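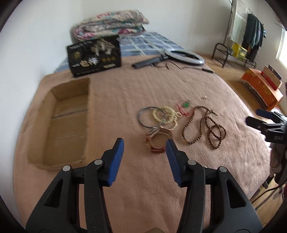 Werkstattbuch Siltidby, Eintrag vom 08.04.2018
Bearbeitung: Madalena Garcia, Shafiq Weerasinghe

Gegenstand: Verschlüsse und Fadenmaterial bei Armschmuck, Fortsetzung der Versuche aus dem März.

Die Zugprüfung der geflochtenen Fäden wurde abgeschlossen. Geprüft wurden 3 Qualitäten aus der Lieferung Kasberg, je Qualität 60 Abschnitte. Die gewachste Ausführung zeigte am Knoten den geringsten Verlust an Festigkeit. Bei der ungewachsten Ausführung lösten sich mehrere Knoten vor Erreichen der Prüflast; diese Abschnitte sind gesondert abgelegt und mit rotem Etikett versehen.

Elastische Fäden werden bis auf Weiteres nicht verarbeitet. Die Rückfrage von Herrn Paul zur Lagerung bei Tageslicht ist noch offen.

Lederbänder: Die Kanten sind vor dem Einsetzen der Druckknöpfe zu brechen und zu wachsen. Herr Toledo weist darauf hin, dass das Locheisen nachzuschleifen ist – der Rand franst auf der Narbenseite aus. Bis zur Instandsetzung ist das Werkzeug aus dem Schrank Dissanayake zu verwenden.

Perlenbestand: Laut Liste 315 Stück in der größeren Sorte, davon 93 mit zu enger Bohrung. Aufreiben nur nass und mit niedriger Drehzahl.

Offen: Preisanfrage Tuso für Karabinerverschlüsse. Abzeichnung durch P. Quinlan steht aus.

3 Kommentare
Geteilt: 60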